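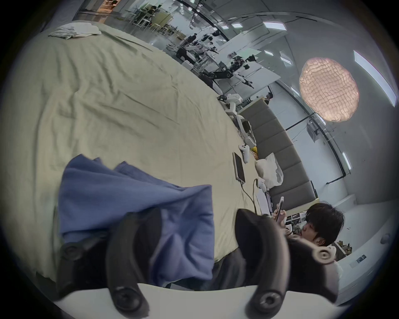 ベッドの上、青い布としわの寄ったシーツ。

1/
2023年8月16日(水曜日)、ベッドまわりの布を全部見直す日にしました!布のことになると長くなるので最初からスレッドにしておきます。洗い方、たたみ方、シーツのかけ方、しまい方まで、思いついた順にどんどん書いていくね。

2/
まず言いたいのは、大きいベッドは家でいちばん広い作業台だということ。布をたたむのにこんなに向いている場所ってない。ダイニングテーブルだと端が落ちるし、床だと膝が痛い。ベッドなら広げたまま手を離しても布がそこにいてくれる。最高です。

3/
うちは布をたたむのもベッド、アイロン前の仕分けもベッド、旅行の荷造りもベッド。で、気がつくと端っこに充電中の端末とかコードとか白いビニール袋とかが並んでる。ベッドの縁って、物が集まる磁石みたいな場所だなあと毎回思う。

4/
縁に集まったものは、まず一か所に寄せるだけでいい派です。いちいち元の場所に戻しに行くと、途中で本棚の整理が始まったりして布に帰ってこられなくなる(何度もやった)。縁のものは縁のまま、布は布。

5/
ただしコードだけは先に見ておく。シーツの下に潜り込んでいると、引っぱったときに端末ごとずるっと来るので!前に一度、シーツを勢いよくはがしてスマホを床まで飛ばしたことがあります。画面は無事だったけど心臓が無事じゃなかった。

6/
では洗うところから。シーツは単独で洗うのが好き。枕カバーと一緒に洗うと、ボックスシーツの角のゴムが枕カバーを飲み込んで、団子になって出てくるんですよ。あの団子をほどくと、中の枕カバーだけびしょびしょ。あるあるすぎる。

7/
どうしても一緒に洗いたい日は、枕カバーを大きめのネットに入れます。ネットに入れたものは飲み込まれても救出が楽。あとボックスシーツは裏返して洗う。角にたまった糸くずがちゃんと出てくるので、見ると「おおー」となります。

8/
洗剤はOkaforの無香タイプに落ち着きました。香りつきも楽しいんだけど、寝るときの布は何の匂いもしないほうがわたしは好き。乾いた布の匂いだけがする夜、たまらないです。ここは完全に好みの話なので、香り派のみなさんは香りでいってください!

9/
柔軟剤はシーツには入れたり入れなかったり。夏はなしのほうがさらっとして好き、冬はちょっと欲しい。タオル類は年中なし。ふかふかより、水をぐいぐい吸うほうを取ります。

10/
脱水は短め。長く回すとしわが深く刻まれて、あとで手でのばしてもなかなか消えない。少し水が残っているくらいで出すと、重みで勝手にのびてくれます。ベランダまで運ぶ腕は鍛えられる。

11/
干すときはM字干し。竿を2本使って、シーツをまたがせるように掛けると風が真ん中を通る。1本に二つ折りだと、内側どうしがくっついていつまでもひんやりしてるんですよね。大きいシーツほど差が出ます。

12/
竿が1本しかなかった前の部屋では、ハンガーをいくつか竿に並べて、その上からシーツをかぶせてました。ハンガーの厚みのぶんだけ隙間ができる。見た目は完全におばけ。夜に自分で見て自分でびっくりする。

13/
取り込んだら、すぐベッドに広げる!かごに入れて「あとで」にした瞬間にしわの時計が進み始めます。たたまなくてもいい、とにかく広げておく。広げてさえおけば、たたむのは夜でもなんとかなる。

14/
ここからシーツのかけ方。ボックスシーツは対角線でかけるのが大好きです。頭側の片方の角をかけたら、次は斜め向かいの足側の角。隣どうしで進めると最後の角が届かなくて、マットレスと綱引きになる。

15/
対角の2か所が決まると、残りの角がすっと入るんですよ、すっと。この「すっと」のために洗濯していると言ってもいい。初めてうまくいった日は、かけ終わったベッドを意味もなく往復して眺めていました。

16/
どっちが縦でどっちが横か分からなくなる問題。これは縫い目タグの位置を決めておけば解決です。うちのシーツはタグが足側の右にくるようになっていて、まずタグを探すところから始める。タグがないシーツには、内側に色糸で小さく印を縫いました。

17/
色糸の印、おすすめです。縫うといっても、ちょんちょんと何針かだけ。洗濯で取れたらまた縫えばいいし、自分しか見ないところなので下手でいい。わたしはオレンジ。なんとなく元気が出る。

18/
しわのばしは、手のひらで真ん中から外へ。指先でつまんで引くより、手のひらをべたっと置いてゆっくり滑らせるほうが広い範囲がまとまって動きます。霧吹きでほんの少し湿らせておくと、さらに気持ちよくのびる。

19/
とはいえ、シーツのしわを全部消そうとは思ってないです。浅いしわが何本か走っているくらいが、布っぽくてむしろ好き!ホテルみたいにぴんと張ったのも憧れるけど、自分の家で毎日あれだと、ちょっと緊張して寝られない気がする。

20/
青い布と白い布がシーツの上に出ているところ。こういう色の並び、ずっと見ていられる。

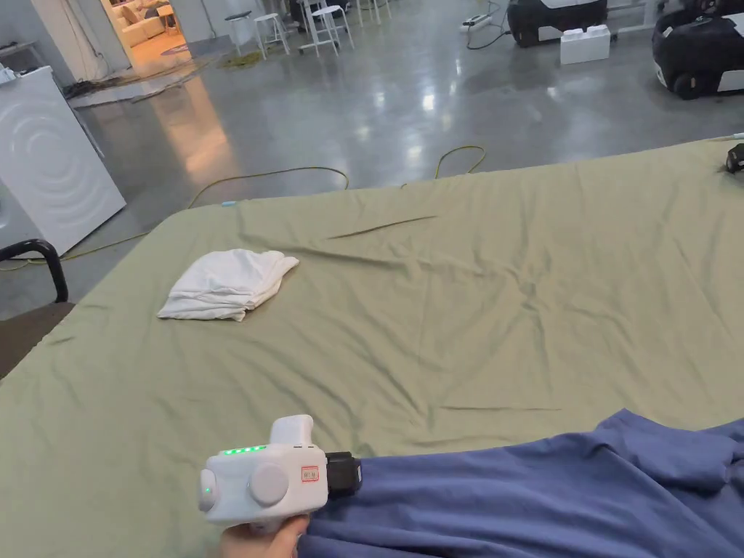
21/
くすんだ緑のシーツに青を重ねるの、好きすぎませんか。緑と青って近い色どうしだからぼんやりするかなと思いきや、布だと折り山に影ができて、ちゃんとそれぞれの色に見える。そこに白がひとつあると、ぐっとすっきりする。

22/
布の色合わせは、服よりずっと気楽です。服だと「似合うかな」が入ってくるけど、ベッドは似合うも何もない。好きな色どうしを置いて、しっくりきたらそれで終わり。しっくりこなかったら次の洗濯で替える。

23/
Favumという布屋さんの端切れコーナーが色選びの先生です。同じ緑でも、灰色寄り、黄色寄り、青寄りとぐるっと並んでいて、手持ちの布を持っていって横に置かせてもらう。買うのはたいてい小さい端切れなのに、長居してしまう。

24/
前回は端切れの詰め合わせが2138円で、これが大当たりでした!厚手も薄手もごちゃまぜで、ワッフルもガーゼもあって。厚手のは鍋敷き行き、ガーゼは枕の上に敷く小さいカバーに縫いました。よだれ対策です、大人の。

25/
シーツ本体は、Cilleveroの綿のボックスシーツを長く使っています。洗うたびにちょっとずつ柔らかくなっていくのが分かるタイプ。最初の数回は「かたいな?」と思ったけど、いまは手ばなせない。次に替えるときも同じ形にすると思う。

26/
ゴムの話もさせてください。ボックスシーツは布より先にゴムがくたびれるんですよ。角がすぐ外れるようになったら、布はまだ元気なのにと悲しくなる。でもゴムだけ入れ替えられるものも多いので、縫い目をちょっと見てみてほしい。

27/
入れ替えは、ゴム通しの口を少しほどいて、古いゴムの端に新しいゴムを縫いとめて、反対側から古いほうを引き抜くだけ。新しいゴムがにゅるっと全周を旅して出てくるの、地味に感動します。最後に端どうしを縫い合わせて、口を閉じておしまい。

28/
次、たたみ方!みんな苦手なボックスシーツ。わたしもずっと丸めて押し込んでました。コツは、四角くたたもうとする前に、角を角に入れること。これだけで別ものになります。

29/
手順を書くね。まず裏返して、となりどうしの角に両手をそれぞれ差し込む。右手の角をくるっと左手の角にかぶせる。これで角がひとつの袋みたいに重なる。反対側の角も同じようにして、最後は全部をひとつに重ねます。

30/
重なったらベッドに置いて、ゴムの丸まっている側を内側に折り込む。ここで形がざっくり長方形になります。ざっくりでいい。ゴムの側が見えなくなれば、あとは普通のタオルと同じようにたためる。

31/
立ったまま空中でやっている動画も見るけど、大きいサイズだと腕の長さが足りないです、わたしは。角を重ねるところだけ手に持って、残りはベッドに置いてやるのが断然らく。広い作業台、万歳!

32/
たたむときの三つ折りと四つ折り、これは棚の奥行きで決めています。うちの棚だと、縦に三つ折りしてから横に四つ折りがぴったり。手前に輪がくるように入れると、端が見えなくてきれいだし、一枚だけ引き出しやすい。

33/
毛布や大きめのかけ布は、ベッドに広げた状態で端を持って歩いて折ります。手を伸ばすんじゃなくて自分が動く。向こう側の端を持って、てくてく手前まで歩いてくる。それだけで折り目がまっすぐになるからうれしい。

34/
ひとりでやるときは、真ん中にクッションか何かを置いて重しにするのもあり。片側を引っぱると全体がついてきちゃう薄手の布、いますよね。重しひとつでおとなしくなります。

35/
小さい布は、たたまないという選択もある。枕カバーと薄い布巾の類は、二つ折りにしてくるくる巻いて、かごに立てて入れています。上から見ると巻いた面が並んで、色がぱっと分かる。取り出すのも一瞬。

36/
ひとつ試してよかったのが、シーツと枕カバーをセットにして、枕カバーの中にまとめてしまうやり方。替えるときに袋ごと持ってくれば全部そろってる!「片方の枕カバーどこ」という捜索がなくなりました。

37/
かごはDrukierの布張りのものを使っています。持ち手が両側についていて、棚からずるっと引き出せるのがいい。中が見えないので、持ち手に荷札をぶら下げて「敷く」「かける」「巻いたやつ」と書いてあります。巻いたやつ、雑。

38/
枚数の話。寝具の布はつい増えるので、うちは棚に入る6枚までと決めました。シーツもかけ布もあわせて6枚。気に入ったのを見つけたら、いまの顔ぶれを全部ベッドに広げて、誰が卒業するか考える。楽しくてちょっと切ない時間です。

39/
卒業した布にも次の仕事があります。真ん中が薄くなったシーツは、端のほうがまだしっかりしているので、そこを切って拭き布に。窓拭きにするとすごくいいんですよ、綿が洗いこまれて毛羽が落ちきっているから、跡が残りにくい。

40/
もう少し大きく取れるときは、衣替えのときの服カバーに。肩のかたちに縫うのは面倒なので、四角い布の真ん中に穴をあけてハンガーの首を通すだけ。ひらひらしてるけど、ほこりよけには十分です。

41/
衣替えといえば、次の大きな入れ替えは10月の予定。夏の薄いのを洗って奥へ、厚手を手前へ。しまう前に一度からっと干しておくと、次の季節に出したときの気分がぜんぜん違う。あの「出したてなのにいい布」の感じ、いまから待ち遠しい!

42/
シーツ交換にかかる時間も書いておくと、はがしてかけて枕カバーを替えるまでで15分。寝る前に思い立っても間に合います。始めるまでが長いだけで、始めたらわりとすぐ。

43/
はがしたついでに、マットレスの表面を粘着ローラーでころころして、窓を開けてしばらくそのまま。裸のマットレスってなんか間が抜けてて好きです。この隙間の時間にお茶をいれる。

44/
返信で「青い布のたたみ方も知りたい」ときました、ありがとう!ふわっとした布は、きっちり角を出そうとせず、大きく二つ、また二つ、と折って、最後に手で軽くならすだけにしてます。押しつぶすとせっかくのふわふわがもったいない。

45/
もうひとつ「緑のシーツ、部屋が暗くなりませんか」という質問。くすんだ明るめの緑なら、わたしは気になりません。昼の光と夜の電球で見え方がかなり変わるので、できれば買う前に小さい布を持ち帰って、両方の明かりで見てみて。

46/
同じ緑が、灯りの下だとベージュっぽく見えたりするのも面白いところ。布の色は光しだい。夕方にもう一度見て「あれ、こんな色だったっけ」となるのも込みで好きです。

47/
たたみ方の続きで、ボックスシーツの角の入れ方がうまくいったら教えてください!あとM字干しのほかにいい干し方を知っている人がいたら、それもぜひ。マンションのベランダで竿が短め、という条件の知恵が特にほしいです。

48/
お湯がわいたのでお茶にします。枕カバーはまだ決めてなくて、白にするか、青にするか。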